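Notes > Simulation > Sink tasks

Re-weighting the contact episodes

Last month's policy for the sink task was trained on all 1,319 simulated demonstrations with uniform sampling. It reached for objects well enough and then closed too high, mostly on anything lying near a basin wall. I suspected the sampling. Long approach segments dominate the data, and the short stretch in which the fingers close is a small share of the timesteps.

The change is simple. Each timestep gets a weight based on its distance in time from the nearest gripper command change, with a floor so that the approach is not forgotten. I kept the Kiani encoder frozen and retrained only the action head. I also dropped every demonstration in which the object started outside both basins, which left 747.

Evaluation was 1,000 rollouts in Wemeo with randomised object placement and fixed lighting. Failures fell from 212 to 73 -- a larger drop than I expected from a sampling change alone. Part of it may come from the filtering, and I have not separated the two yet.

The remaining failures cluster by basin. The near one is larger and the policy copes with it, even with long objects such as the bread. Small round objects resting on the far drain are worse: the fingertips come down on the divider side and push the object along the floor. The layout below has one object of each type, the loaf against the near strainer and the small red and green item on the far drain.
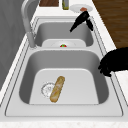

Next steps

Run the uniform sampler on the 747 subset, same seeds. Then move the weight floor up in two steps and see where the approach starts to degrade. The Tretik depth input stays off until both are finished.

Last updated: Thursday, 16:40

Contact: sim notes, Nonthorpe | Copyright the author | Back to top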